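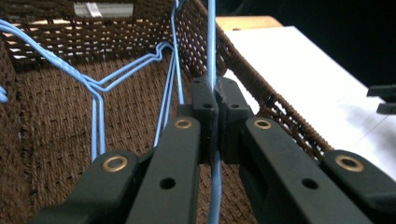

Wicker basket for spare hangers?

Posted in: Closets & Laundry
January, by mzervas

I keep my light blue coated wire hangers in a brown woven basket now. Before, they hung on the rod and took the place of shirts. Does the weave damage the coating?

costard_4
No, but the hooks will catch in the weave. I would use a plain box.

LaurierM
I disagree with Costard. Mine is a basket also, four years, no problem. Put all hooks to the same side.

mzervas
Thank you both. The open weave is good for air, so I stay with the basket.

costard_4
Air for hangers? Ok.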